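How Do You Teach a Robot to Put Away the Forks?

Think about the last time you emptied the silverware basket from a dishwasher. You grabbed a fork, found the fork slot, dropped it in, and went back for the next one. Easy! You probably thought about something else the whole time.

A robot can't do that until it has been shown how. And the fun part is that people can show it, a bit like a grown-up guiding your hand when you learned to write your name.

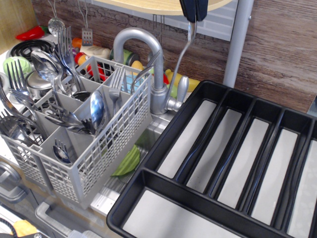
There are 2 main ways to do the showing. In the first, a person takes hold of the robot's arm and moves it through the job. The arm goes soft and easy to push, and its joints remember every bend. In the second, the person stands a little way off and steers with a controller. Squeeze the controller, and the gripper squeezes too! This is called teleoperation (say it: TELL-ee-op-er-AY-shun). "Tele" means "far away," just like in "telephone."

Frauke Schmieder teaches robots at the Wunderlich workshop in Greltcombe, and she loves steering. "The first time, I felt like I had giant metal fingers," she says. "I dropped 20 spoons before lunch."

Dropping spoons is fine. Each try is called a demonstration, and the computer saves what the cameras saw and how the arm moved. For one job, Frauke made 210 of them. Why so many? Because silverware is tricky stuff! It's shiny, it's thin, and it gets tangled up.

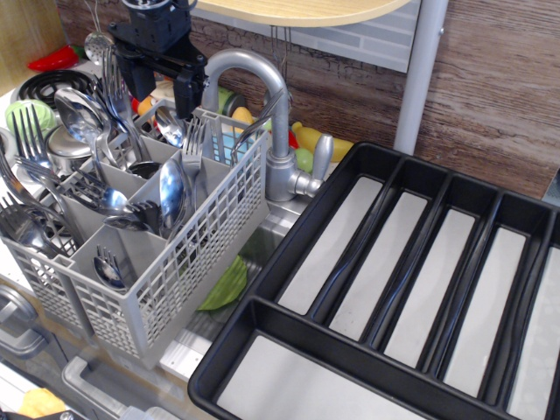 The gripper above a basket full of forks and spoons. The black tray has long slots and one wide space.

After all that practice, the computer looks for patterns. When a handle points this way, the person turned the gripper that way. Bit by bit, it learns to make good guesses by itself, even when the basket is a mess it has never met before.

Then comes the test - hands off the controller, and everybody watches. Sometimes the robot grabs only air. Then Frauke goes back and shows it a few more times.

Try it yourself! Ask a friend to close their eyes and be the robot. Using only words like "left," "down" and "squeeze," guide their hand to pick up a spoon and put it in a cup. How many tries did you need? Now swap places.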